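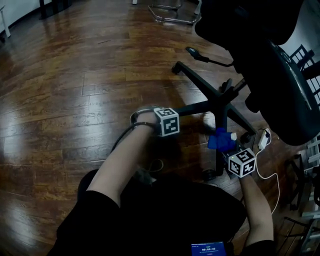

4.2 Floor wear under desk seating

Finish loss in the Trurach offices was measured in September at 74 points, 14 of them in the open hallway. Most of the loss lay near desks. A chair like the one in Figure 3, with a black base on a glossy wooden floor, puts its load on a few small contact points, and gloss readings there fell fastest. Rooms coated with Zetov lost less gloss than rooms coated with Zisska over 1,000 hours of use.

Figure 3. Office chair base and caster on a wooden floor.
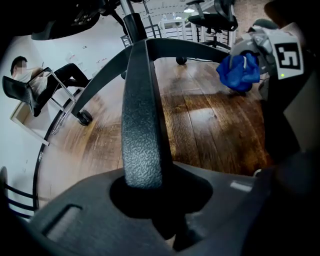
Tai objected in review that hours of use say little about how far a chair travels, and asked for rolling distance instead. We kept hours, as distance was logged in only 7 rooms.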